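# How I Get a Two-Armed Robot Table Ready for Work

Hi! My name is Lertchai Rojanasak, and I look after a robot table at Lowther, up the hill from Brindville. My little cousin asked me what I do all day, and when I said "mostly wiping and tightening," she looked so let down that I decided to write it out properly for her (and for you).

## First, the table

Before anything moves, I clean. Dust is sneaky stuff. It gets onto the table top, and then it gets onto the fingers, and dusty fingers are slippery fingers. Try picking up a marble with flour on your hands and you'll see what I mean! I use a soft cloth and no spray at all. Spray and electronics do not get along.

The table top gets scuffed and I leave the scuffs alone. They're like the scratches on a school desk.

## Then the bolts

Each arm is held on by bolts. When an arm swings back and forth all day, it shakes them a tiny bit, and a shaky bolt slowly unscrews itself. So I go around with a hex key, which is a bent metal stick with six sides, and give each one a gentle test. If it turns, I snug it up. If it doesn't turn, I leave it be. When I was new I tightened everything as hard as I could and snapped one right in half, and getting the broken piece out took me the whole afternoon. Gentle!

## Cables are like shoelaces

Hold your arm out straight. Now bend your elbow. Did your sleeve bunch up? A robot's cables do the same thing. They need enough extra length for the joint to bend, but if there's too much, a loop can catch on something. I move each joint slowly by hand, with the power OFF, and watch the cables the whole way. My checklist has 14 lines on it and three of them are about cables, so that tells you how I feel about cables.

## Teaching it where zero is

This is my favorite part. Every joint has a sensor that tells the robot how far it has turned, and the sensor gives its answer as a number. One morning the elbow kept telling me 1691 when the arm was in its resting spot, and I needed it to say zero. So I put the arm exactly where it rests and told the computer, "Okay, call this zero." We call that calibrating. It's the same idea as making sure a kitchen scale says 0 before you put the flour on it.

If you skip it, the robot can be very sure its hand is in one place when it's really in another. Imagine reaching for your juice with your eyes shut after somebody slid the glass over!

## Finger time

Last come the grippers. That's our word for the robot's hands. Mine have two fingers each, and I check that they open wide, close evenly, and don't have anything stuck between them. Then I put out a few light things to practice on. I like using things with different shapes, because a round cup and a long skinny toy need to be held in different ways.

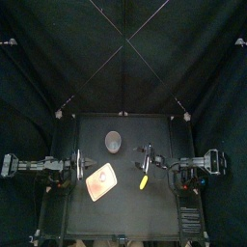 The cup and the yellow thing are on the table in both of these.

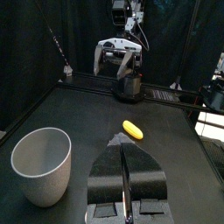 Once practice starts, my hands stay out. That's the biggest rule I have, and it goes for grown-ups too. If something falls over, I stop the arms first and then I reach in. The stop button lives right by my chair and I test it every single morning, before my coffee.

I let the arms go slowly for 30 minutes and I listen. A happy motor hums. A grumpy one clicks or buzzes, and then I switch everything off and go looking for the grump. It's usually a cable. See? Cables!

Then I write down what I fixed in my notebook, even the boring bits, so that the next time the elbow acts up I can flip back and see what I did about it.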